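4. Adding your back issues to Tarora

Now that your account is set up and you've chosen a name for your collection, it's time for the fun part - getting your comics in! If you've only got a short stack by the bed this will take you an evening. If you're like me, with long boxes under the stairs and more in the loft, do please spread it over a few weekends. Tarora saves as you go, so you can wander off for a cup of tea whenever you like and nothing will be lost.

Before you begin, have a soft pencil and a packet of fresh bags and boards to hand. You'll be handling every issue anyway, and it's a good moment to rebag the ones that have gone yellow.

4.1 Entering a single issue

1. From the shelf page, choose Add Issue.
2. Type the series title as it's printed in the small print inside the front cover. Cover logos change all the time and can send you to the wrong series.
3. Pick the right volume from the list. Long-running titles restart at number one every few years, so check the year beside each volume before you tap.
4. Enter the issue number. For annuals and specials, tick the Annual or Special box first and then put the number in.
5. Choose your cover. If you can't see yours, pick Other Cover and type a few words, such as "pencil sketch variant".
6. Set the condition and press Save.

Note: A new issue goes on the Unsorted shelf until you move it. Don't worry if that shelf gets very full at first. Mine had 2,060 comics on it before I got round to tidying up, and the app coped perfectly well.

4.2 Entering a long run

Typing in issues one at a time is fine for odds and ends, but for a proper run you'll want the Run tool.

1. Choose Add Run and find the series and volume as before.
2. Enter the first and last issue numbers, for instance 1 and 116.
3. Tarora shows you a grid with every issue ticked. Untick the ones you don't own. These go on your Wants list by themselves, and you can carry that list on your phone to the next comic mart.
4. Set one condition for the whole run. You can change single issues later.
5. Press Save Run and wait for the green bar to finish.

Caution: Don't close the app while the green bar is moving. The issues already saved will be safe, but you'll have to work out where it stopped, and that's a tiresome job with a long series.

Caution: If you own two copies of an issue, leave it ticked once and add the second copy by hand afterwards (see 4.1). Running the tool twice over the same numbers will double up everything, and you'll be a good while deleting the extras!
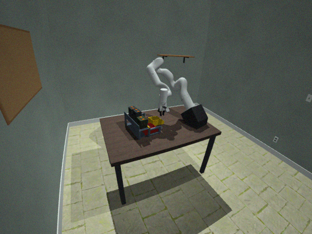
Nighat Afridi wrote to us that she'd rather file crossover issues by story than by series, so that a big event spread over several titles sits together in the order you'd read it. You can certainly do this, Nighat, and it's a lovely way to keep things. The next part explains how.

4.3 Making a reading order

1. Choose New Shelf and set the type to Reading Order.
2. Give it a name, usually the name of the event.
3. Tap Add From Collection and pick your issues. They'll stay on their own series shelves as well, so nothing gets moved or copied.
4. Drag them up and down until the order suits you.
5. If you like, add a short note between two issues - "read the annual first", say - by holding your finger on the gap.

Note: A Reading Order shelf holds up to 40 issues. For bigger stories, make 2 shelves and use Link Shelves in the shelf menu, which puts a Continue button at the bottom of the first one.

When your issues are where you want them, go on to section 5, Backing up your collection.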